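Home | Projects | Reports | Contact
2 min read

Progress report to Skalley, 2018-06-08
Khadija Salem, Visthorpe workshop

Hi all! You asked me the blunt question last time (can a machine do our bench chores yet?), so let me try to answer it for PC teardown, with the hard drive in its blue carrier as the main job.

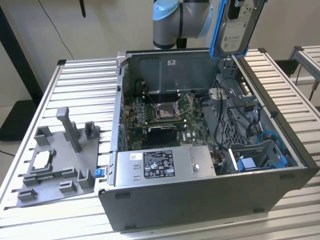
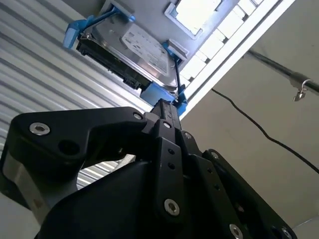 My answer is "some of them, slowly." We've logged 1351 tries on drives so far, and 134 of those still needed a person to step in. Latches are the worst of it, cables a close second! I'd like to keep the two benches going through September and leave the screws for later. The Stiltetora invoice is coming separately.

© Visthorpe | Contact us | Back to top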